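04/04/2009

Read the Lumenta pamphlet twice on the bus and I still can't find the part where anyone explains how it works. Seven hours of sleep, lights off by ten, the little lamp on a timer, and in 100 days you are supposed to wake up a different person. Different how? The pamphlet says "restored." I was restored in December by a week at my sister's house with no phone, and that cost me the gas.

Herman Nugroho swears by it. He is on day four, or was this morning, and he told me over coffee that he already feels sharper in the afternoons. I asked whether he had also stopped drinking the second pot. He had. So which is it, the lamp or the coffee? He said it was the whole program working together. I let it go, mostly.

What bothers me is how fast all of this turned into something people say at lunch as if it were settled. Last year it was the Wonness drops, and Anjani Hartono still has two bottles in her desk drawer that she won't throw out and won't take. The year before that I think it was magnets. I don't doubt that people feel better. I felt better the week I bought new shoes.
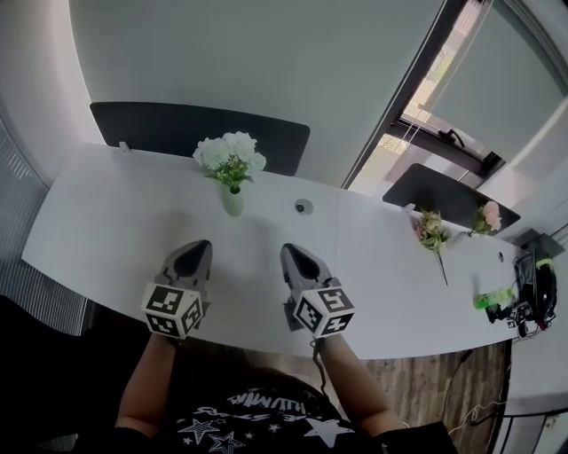 Rohani Osman, contributing diarist

Anyway. I did try it. Fikri lent me his lamp for the weekend before last and I set it for 5:30, because that is what the chart said for someone of my age and "type." I am a "late settler," according to a quiz that asked me if I like soup. The lamp came on, I woke up, and I lay there being annoyed until the real sun showed up. Second morning, same thing, only I had a headache. Fikri says you have to push through the first stretch. There is always a first stretch, and it's always a little longer than the time you have put in.

Akua Owusu made the one point I haven't been able to argue with. She said going to bed at the same hour every night is plain good sense, her grandmother did it, and if it takes a lamp and a pamphlet to get people there, what's the harm? The harm is the price of the lamp, I said. She said I've spent more on books I didn't finish. True enough, and I changed the subject to her kitchen floor, which still isn't done.

So I will do the bedtime part - ten o'clock, no lamp, no chart - and write down how I feel, and I don't expect much. Need to give Fikri his lamp back. Also the library books, and call about the water heater, it's making that noise again.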